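Ditmont Craft Center
Small-Batch Soap, Session 5 handout
Curing, Trimming and Checking the Finished Bar
Instructor: Siriporn Thongsuk

Read this before class and bring it with you. Pages 1 and 2 of the workbook cover the lye tables, so they are left out of this sheet.

Where we are

By now each of you has poured one slab in the loaf mold and cut it into bars. The bars have been on the curing rack in the back hall. Tonight is about what happens between cutting and wrapping. Most of the faults people bring to me after the course come from this stage, and most can be caught by looking at the bar and handling it.

Curing

Cold process soap can be cut after a day or so, when it is firm enough to hold its shape. It is still soft and holds a lot of water. Over the next four to six weeks the water leaves slowly and the bar gets harder. A hard bar lasts longer in the dish and gives a better lather.

Set the bars on a rack with air on all sides. Leave at least a finger's width between them. Turn them once a week. Keep them out of direct sun, particularly the pink and purple batches, which fade.

Weigh one bar from each batch when you cut it and write the weight in your log. Weigh the same bar every week. When the weight has stopped dropping from one week to the next, the batch is ready. A bar cut at 100 grams will lose a noticeable part of that. High-olive recipes take longer than the others.

Trimming and beveling

Fresh-cut bars have sharp edges. These chip in the cure and are unpleasant in the hand. Trim them with a vegetable peeler or the planer on the end bench. Take one thin strip from each long edge, then do the short edges, then touch the corners lightly. Go around the bar again with a damp thumb to round off what is left.

Trim in the first week if you can. After that the soap gets brittle and the peeler skips. Save the shavings in the labeled tub for rebatching.

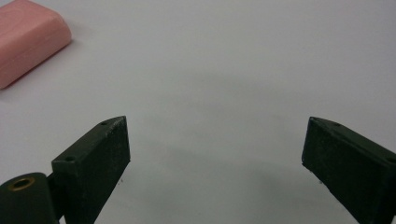
A softened corner also makes the bar easier to wrap, and paper tears less on it. If you plan to sell, round all the bars in a batch to the same degree. Customers do notice when two bars side by side have been finished differently.

Looking at the bar

Put the bar on a plain, light surface under the bench lamp. Patterned cloth and dark wood hide faults. Look at the top first, then the sides, then turn it over.

Curved lines on top. Usually from the spatula or the wire. Cosmetic only. They can be planed off or left alone.

A line along the side. In a molded bar this is often where the two parts of the mold met. In a layered bar it can mean the first layer had set too far before the second went on. Press on each side of the line with your thumbs. If the bar opens, rebatch it.

Pale marks. Small scuffs come from handling and rub off with a damp cloth. A white powdery film over the whole face is soda ash. It is harmless and can be steamed or planed away.

Wet beads. On humid days glycerin draws water out of the air and the bar sweats. Move it to a drier place and wait. If the beads are oily, the batter may have separated and the batch should be set aside.

White pockets inside. Do not use the bar. Cut it open wearing gloves and show me.

Does it sit flat?

Set the bar down and push gently on each corner. A bar that rocks has warped, most often from drying on one side only. Turning it weekly prevents most of this. A slight warp can be planed off the base.

Rack and room

Our back hall stays fairly dry in winter and gets damp by June. If you are curing at home, choose a closet shelf over a bathroom or a basement. Coated wire racks are fine. Bare metal can leave orange spots where it touches the soap. Brown paper under the bars is fine too if you change it when it feels greasy.

Labels

Each batch needs a card on the rack with your name, the recipe, the pour month and the fragrance. Cormac Dunne's cards from last term are on the corkboard if you want a layout to copy. Batches with no card get moved to the bottom shelf.

For next session

Bring one bar from your own batch, your weight log, and a ruler. Caoimhe Cullinane will show two ways to wrap, the paper band and the full fold. Allow some 60 minutes for the wrapping and the rest for questions on the logs.

Reading: workbook, chapter 7, through page 17.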